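How to hand a break room chore to a robot arm (and keep your coworkers happy)

I run the front office at Cokumen, and since August part of my job has been teaching a robot arm to tidy the kitchen table. I'm not an engineer! If you can fill out a shift schedule you can do this too.

1. Pick one boring job. We asked everybody which chore they'd happily never do again, and putting the dishes back won by a mile. Wiping down the fridge stayed with the humans.

2. Give everything a home. Before you teach a single move, decide where the mugs hang and where the plate goes, then leave it that way. This was harder on us than on the arm — people here love to rearrange a table.

3. Clear the reach. Run the arm slowly through its whole path with the gripper closed and your hand near the stop button. Check the cables too, and move anything it could snag.

4. Teach short moves. I save each one separately: go to the plate, close, lift, stop. My first try was one long routine with 51 steps, and fixing a mistake in the middle took me all afternoon. Now I keep them to 14 or fewer.

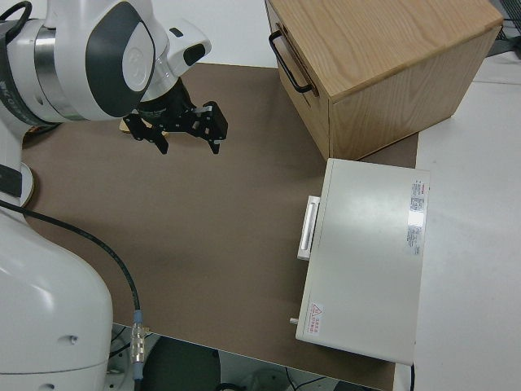
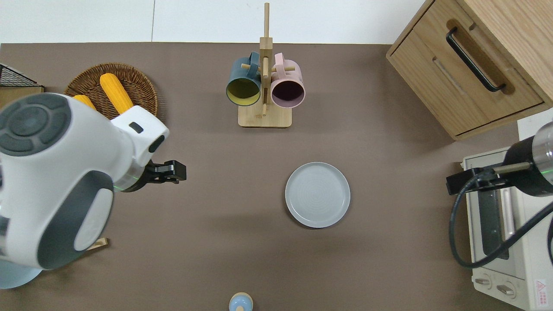
The gripper over the brown work surface, and the table with the mug tree and plate.

5. Run it while people are around. Do it at 10 in the morning when folks come in for coffee, and let them ask questions. Ours mostly wanted to know if their hours were changing. They weren't, and I wish I'd said so in the first week.

6. Write down who does what now. Our dish rota is gone, but somebody has to check the arm before lunch and reset it when it stops. That takes 5 minutes and it counts as work, so put it on the schedule — don't just hope the nicest person picks it up.

Next month I'm trying the same steps with the supply shelf over at our Tindatgate office.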